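Write the stop rule first

By Stavros Drakos

Every lab I visit has a rule for speed. Hardly any has a rule for when to quit a run. Backwards, if you ask me. Three wooden blocks in a stack, fingers open at the bottom one. Go or no go? Somebody should of decided that before breakfast. 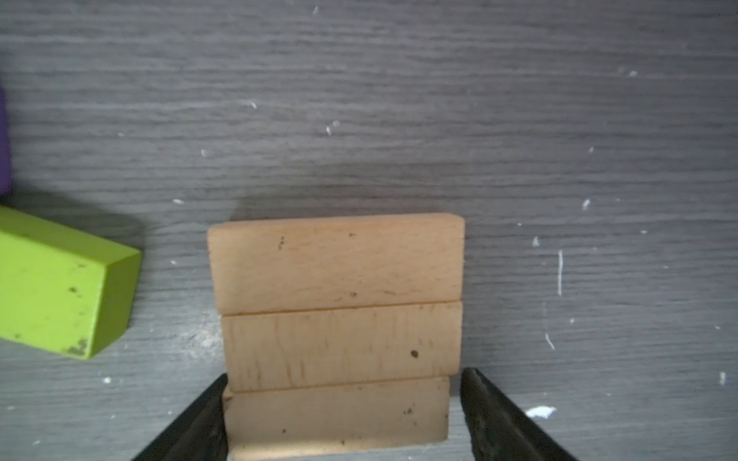

Two arms, one table

Worse with a pair. Who yields? Write it down, left or right, I dont care which. Prindier's draft spends 5 pages on paint colour for guards and one line on shared space. One line!

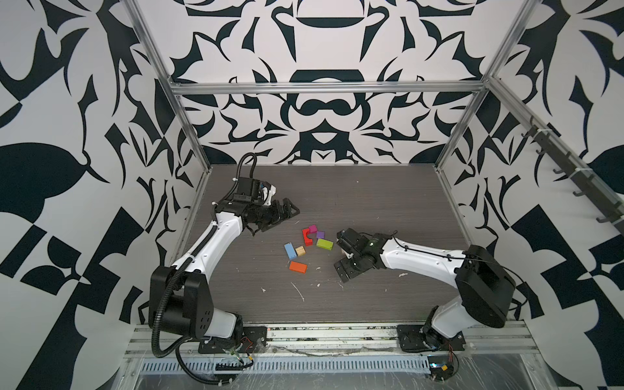
Does a small bench cell really need a written rule?
Any cell with two arms does, and a single page taped by the switch will do.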